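I have been using Lellow polishes since high school, so when they announced an open day at their plant in Pellow I signed up before I'd even checked how long the drive was. Two hours, for the record. Each way. Totally worth it!

The open day was Saturday, June 3, 2023, and I got there so early that the only other person in the parking lot was a woman touching up her thumb in her rear-view mirror. My people! By ten there was a lineup down the side of the building and everybody was checking out everybody else's nails. I wore Hustelum, the murky teal with the gold shimmer, and got three compliments before I was through the door.

Our guide was Ekua Sowah, who mixes colours there and has the best job in the world as far as I'm concerned. She took us to the shade room first. There are 83 shades in the regular line right now and every one has a master swatch in a drawer, painted two coats on a clear nail tip. New batches get painted beside the master and compared by the window and then again under a lamp. She let us try to spot the bad match out of a set of reds. I got it wrong. Twice.

Then the filling floor, which smelled exactly like you'd think (they hand out masks, take one). The small line does 600 bottles in a batch, and I could have stood there all day watching the little mixing balls drop in. They were running Lamptey, a dusty rose coming out in the fall collection, and it's much warmer in person than in the sneak peek they posted back in January. I'm going to need a backup bottle.
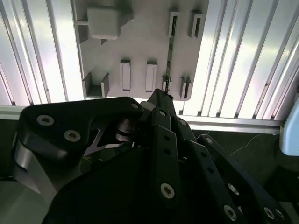
Black robotic hand and a pale grey fixture plate with white holders.

After that we got to play. Everyone sat down at long tables with a base, a top coat and whatever colours we could reach, and Ekua went around fixing our technique. I've been putting way too much on the brush, apparently. She wipes one whole side clean on the neck of the bottle and does the nail in three strokes, middle first. I tried it again at home and my cuticles have never looked so tidy.

The outlet shop was at the end, of course. Last season's minis were $2 and full-size bottles were $4 -- I know! I bought a lot of greens. The one thing I'd change is the lineup for the till, which went right back into the hallway, so go there first if you're after something specific. They were already out of the matte top coat when I got to the front.

Swatches of the greens are coming next week, once my thumbnail grows out a bit.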